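Giltuder Twin-Arm Cell: Set-Up Guide
Section 6. Mounting the arms and running the first two-arm handover
Reading time: 6 min

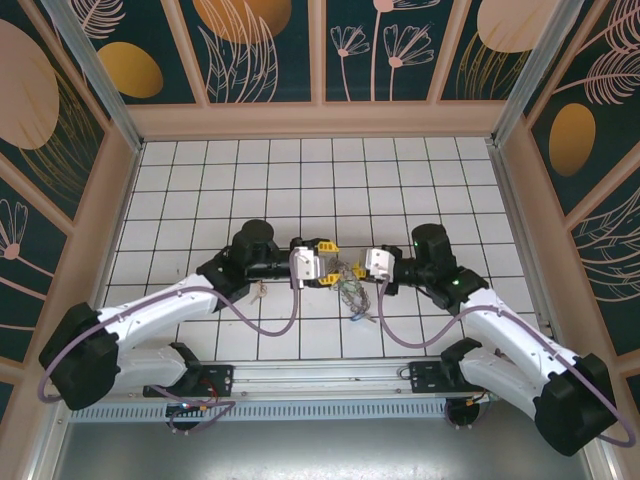 6.1 Before you start

Complete Section 5 (base leveling and supply check) before working through this section. The procedure covers the rail-mounted version of the cell with two arms on one shared rail. For the pedestal version, see the Vometti supplement.

You need:
- the hex key set from the accessory box
- the torque driver, set as shown on the card in its lid
- two gripper cables
- the cable ties supplied with the arms
- a soft test object, such as a short length of braid or a folded cloth
- a computer with Grorkley installed and licensed

CAUTION: Disconnect the supply at the wall before fitting or removing an arm. The stop button halts motion only. It does not remove power from the joints.

CAUTION: An arm without power can drop. Support the forearm with one hand whenever a mounting plate is loose.

6.2 Mounting the arms on the rail

1. Wipe the rail with a dry cloth. Do not oil it.

2. Place the left mounting plate on the rail and start all clamp screws by hand. Repeat for the right plate.

3. Slide the plates apart until the distance between their inner edges is at least 211 mm. Smaller distances are accepted by the software but reduce the usable handover area.

4. Tighten the clamp screws in a cross pattern. Go over the pattern twice.

5. Seat each arm on its plate and fit the base screws. With both arms fitted, the elbows must be able to bend toward the center of the cell without touching.

6. Push each arm gently sideways at the shoulder. If the plate moves on the rail, repeat step 4.

Note: The vent panel in front of the rail must stay clear. Do not lay tools, manuals or spare cable over the slots.

6.3 Routing the gripper cables

1. Plug the cable into the gripper body first, then into the base connector.

2. Leave a free loop between the gripper and the white upper link. The loop should take up wrist rotation in both directions without pulling straight.

3. Pass the cable around the outside of the shoulder housing and secure it with one tie. Do not tie the cable to the forearm.

4. Move the arm by hand through its full range with the supply still disconnected. Watch the loop at both ends of travel. If it catches on the wrist motor, shorten it and try again.

5. Repeat for the second arm. The cable runs on the outer side in each case, so the two arms are routed as mirror images.

Note: The thin wires under the mounting plates are connected at the factory. Leave them in place.

6.4 Power-up and homing

1. Reconnect the supply and release the stop button.

2. Wait for the indicator lights. Steady green means the arm is ready. Blinking green means that the joint check is still in progress. Red is a fault; see Section 9.

3. In Grorkley, open Cell > Arms and confirm that both arms are listed. If left and right are reversed, select Swap. Do not exchange the cables.

4. Select Home All. Keep hands and loose clothing outside the enclosure until the status line reads HOMED.

5. Close and open each gripper once from the Jog page. The yellow fingers must close evenly. A visible offset at the tips means the fingers were fitted in the wrong slots.

6.5 Handover test with a soft object

A rigid block can hide small errors in finger height. Use a soft or tangled object for the first test.

1. Place the test object on the tiled floor, within reach of the left arm.

2. Set the speed to 6 percent and grip force to Low.

3. Jog the left gripper to the object, close the fingers and lift until the object is free of the tiles or only its lower end touches.

4. Bring the right gripper in from the opposite side. Stop when the fingers of both grippers are at the same height and nearly tip to tip.

5. Close the right gripper on the object. Wait for GRIP OK, then open the left gripper.

6. Back the left arm away in a straight line. Do not rotate the wrist until it is clear of the object.

7. Save both positions as a pair. Speed may now be raised in steps, up to 63 percent for soft objects.

CAUTION: Wire mesh and braid can snag on the fingers. If the object pulls tight between the grippers, press stop, then open one gripper from the Jog page. Do not pull the object out by hand while the arms are powered.

Note: Scraps left on the tiles can be picked up by mistake during camera-guided runs. Clear the floor before saving a program.

6.6 Wall panels

The printed wall panels may be changed for others in the Rafferty panel set. After changing a panel, run Calibrate > Background again. Calibration is finished when the progress bar reaches 100 percent.

Continue with Section 7, Recording a program.

Comments (3)

marlow_t
6.3 step 3 should be in bold. I tied mine to the forearm and got a joint 5 fault on every homing run until I cut it off.

Arvid Nyberg
Is the Swap setting kept after a firmware update? Mine went back to the default and both arms homed under the wrong names.

benchtop_kay
@Arvid same thing on ours. Exporting the cell profile first and loading it again after the update fixed it.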